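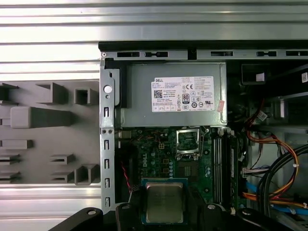 I have been trying to pray the daily office for almost 13 years, with long gaps, and this spring I finally read the book that my tradition of it is meant to come from. I want to put down what I found while it is still fresh.

The office I use is the short one put together at Grakisley. Most people who have come across it know it from the small grey booklet: morning, midday, evening, and a night prayer that fits on one side of a page. I was given a copy on a retreat and have worn out two more. It is plain and it doesn't take long. On a working day I can say the morning part before the kettle has boiled, and I often have, which is probably part of the trouble.

The booklet says on its inside cover that it is "drawn from the Gesimden Customary". I had never wondered what that was. I assumed a big old volume with the same prayers in a longer form. The library at Zuvden has a typed translation, 200 pages in a ring binder, and they let me read it at a table over several afternoons. You can't take it out.

The first surprise was how little of it is prayer. There are whole sections on bread, on lending tools, on what to do when a brother falls asleep, on who walks first on a narrow path. The psalms are listed by number, with no text, because everybody knew them. I kept turning pages looking for the night prayer and found it in a paragraph about shutting the hens in. The person whose turn it was to see to the hens said it out loud on the way back, and those indoors answered when they heard the door.

I had been saying that prayer alone in bed with the light off for years, both halves of it. I didn't know it had two halves. In the booklet they are run together as one paragraph, and the join is a semicolon.

I don't blame the people who made the booklet. They were writing for people like me who live in flats and don't keep hens. But the effect is that something a household did together became something a person reads. Once I had seen it in one place I saw it in most of the others. The midday prayer has a silence in it, which the booklet gives as "pause". In the Customary the silence lasts until the oldest person present is ready to go on, and everybody else waits for them. Those are different instructions.

The other thing I noticed is the tone about failure. The booklet has a line in the introduction about faithfulness in small things, and I have carried that round as a sort of reproach. The Customary has a section on missed offices and it is very short. If you missed it, you missed it, and you come to the next one. You are not to say two together to make up. There is a penance for complaining about somebody else missing it, and none for missing it yourself. I read that page a few times.

I copied out 8 passages by hand, mostly the ones above and a long one about receiving guests. The guest one ends with a list of what should be in the room, including a blanket "not the worst one". I like that very much.

As far as I can tell the Customary dropped out of use when the house at Gesimden closed, and only came back into view when the community at Tovar began asking about its own beginnings. The translation is theirs. The preface is dated 2000 and says a proper edition is in preparation. I asked at the desk and they hadn't heard of one. If anyone reading this knows whether it was ever finished, please leave a comment, or tell the library, who would also like to know.

So what have I changed? Not a lot so far. I have stopped doubling up when I miss a morning. I say the night prayer standing up in the hall after I've locked the front door, which felt silly for a week and doesn't now. My husband, who doesn't pray and has no plans to start, asked what the answering part was, and I showed him. Some nights he says it from the kitchen. He says it is only polite.

I have also gone back to reading the psalms from the Bible instead of the booklet, because the booklet leaves out the angry verses and the Customary didn't. Psalm 137 at that hour of the morning is hard going. I haven't worked out what I think about it yet.

I'm hoping to get back to Zuvden in August to read the section on fasting, which I skipped because I was hungry and the café shuts at three.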